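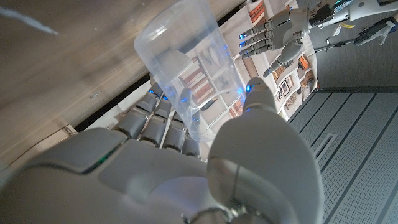
Clear cup over the printed cloth, bench 2.

Monday, February 19, 2018

Cups and table coverings, continued from last week's page. Sándor was in from nine, I came in after the parts run. Intan took the notes on the cloth, which I've copied in below.

Cups first. We're down to the last sleeve of the clear thin-walled ones from Plolex, 50 to a sleeve. I opened it this morning and pulled two that had split at the rim in the box. The rest look fine. The rim on these is rounded over, so a split shows up as a white line if you turn it under the lamp. Check before use, don't just grab from the top.

The Bekier cups Fuad ordered as a replacement are on the shelf over the sink. They're stiffer and a bit taller and they don't nest as well. I stacked 10 and the stack leaned. Not opening any more of those until Ilaria has had a look, as we may be able to send the carton back.

Cloth. The white printed one is still on bench 2, the one with all the little pictures on it in brown, orange and grey. It was bought as a cheap party cloth and I had my doubts, but it has been good for looking at the cups. With a plain cover you hardly see the wall of the cup at all. With the print behind it you can see right away where the plastic bends things. The brown striped picture goes well out of shape when you look at it through the lower half of the cup, and the grey outlines go as well, though they're so pale to begin with that you have to hunt for them. Highlights run along the rim and down the inside of the wall.

Intan's notes on the cloth:
- wipes clean with a damp rag, no soap needed
- creases from the packet still there on the window side, iron didn't help much (low heat, tea towel over)
- slides on the bench if you lean on it, so clips on all four corners
- colours haven't rubbed off on anything yet

Nawal asked whether we should get a second cloth the same for bench 3. The shop has changed the pattern. She found a Zeleke one with bigger pictures but I think bigger is worse for this, you'd only get part of one picture behind the cup and nothing to compare it with. Left it for now.

Labels. Tried the Notirer stickers on four cups, on the base, so we can tell them apart. They hold but they leave glue behind when you peel them. Went back to marker on the underside. It comes off with metho and a paper towel.

Washing up: the rack is full. Nearly 88 cups through it since the start of February and some have gone cloudy, I think from the hot tap. Cool water only from here. Sándor has put a note over the sink. Cloudy ones go in the blue tub, they're still fine for holding screws and bits of wire.

To do
- Fuad: ring Plolex about price. Their smallest carton is 2,000 and we have no shelf for that. Ask if they'll split one.
- Ilaria: look at the Bekier cups, yes or no on the return
- me: more clips, the two on the wall side are bent
- Intan: try the cloth turned 90 degrees so the creases run the other way

Stopped at half past four. Bench 2 left set up, cloth still clipped down.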